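Glass coffee table goes streaky as soon as I wipe it

Posted in Home and Cleaning > Furniture

Pundness
Joined June, 5 posts

I've got a clear glass coffee table, oval, no shelf under it, and I can't get it to look clean. I wipe it over in the morning and by the time the light comes round after lunch it's covered in smears again. They run in arcs the way my hand goes, so I think I'm making them myself.

What I've been using is a tan cloth towel from the kitchen drawer and a spray cleaner that says it is for all surfaces. I've tried more spray and less spray. I've tried warm water with a drop of washing-up liquid, and that was worse.

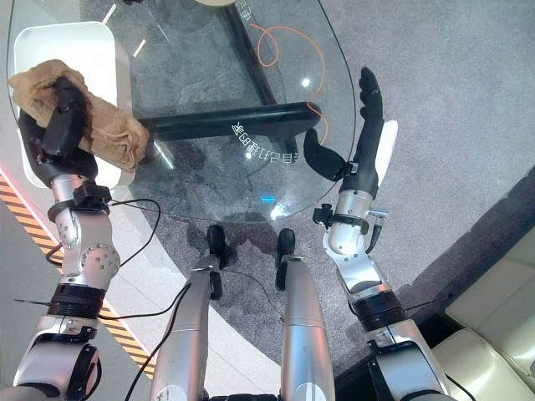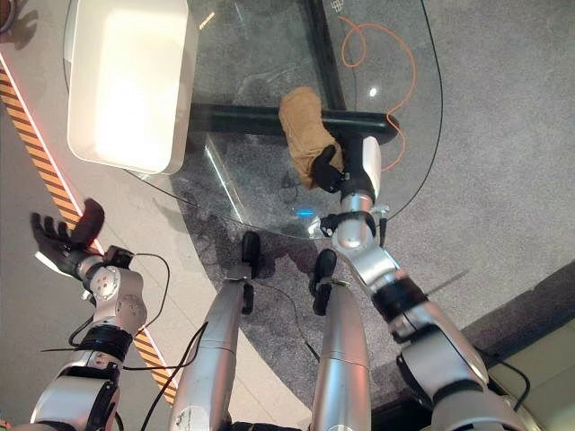
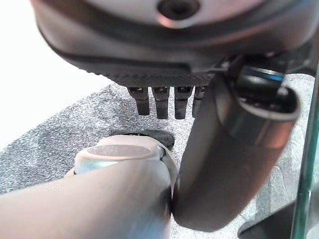

The other thing is that it's see-through, so whatever is on the underside shows as well. I hadn't cleaned underneath at all until last month, and then I found I couldn't tell which side a mark was on. I'd rub at something for ages and it would turn out to be below. Is there a proper order for doing this? And is the cloth the problem? I'd like to avoid buying a special product if I can, as I have a cupboard full of them already.

3 answers, sorted by oldest

Kinnear

Newspaper and vinegar. My mum did all her windows with it.

Dagim Kahsay

I would look at the cloth first. A kitchen towel that goes through the machine with fabric conditioner keeps some of it, and when you rub it over glass it leaves a thin film. Wash it on its own at 60 with no conditioner, and leave it out of the tumble dryer if you use dryer sheets. If it still smears after that, give it back to the kitchen and use a flat-weave glass cloth or an old cotton pillowcase cut up. Towelling with loops tends to leave fluff.

As for the order, this is what I do with ours:

Take everything off the table, trays and coasters included. People wipe round them and get a line.

Dust it dry. If there is grit on the top you don't want to drag it about.

Do the underside first. Lie on the floor with a torch if you have to. Go carefully where the glass meets the base, and don't spray upwards, put the cleaner on the cloth.

Then the top. One cloth slightly damp, a second one completely dry straight after it. Half the table at a time, or the first half dries before you get to it.

To tell which side a mark is on, wipe the underside left to right and the top front to back. Any streak you see afterwards will tell you where it is by the way it runs.

Plain water is enough most days. For fingerprints I use one part white vinegar to four parts water. The washing-up liquid was worse because it needs rinsing off, and even one drop is a lot on a tabletop. You may have a layer of old cleaner on there by now, so expect to go over it two or three times the first time before it comes clear.

If the edge of the glass is dull, an old toothbrush with the vinegar mix will lift it. Keep the vinegar off the metal parts of the base.

Illgate

Agree with the above about conditioner, that was the cause with my shower screen. I'd leave out the newspaper. The ink came off on my hands and then on the paintwork, and I don't think the paper is the same now as it used to be.

Also try not to clean it while the sun is on it. It dries too fast and you get streaks whatever cloth you use. I do mine in the evening with a lamp on low to one side, which shows up anything I've missed.

Pundness

Thanks all. I do use conditioner on everything, so that could well be it. I'll put the towels through without and do the underneath first this time.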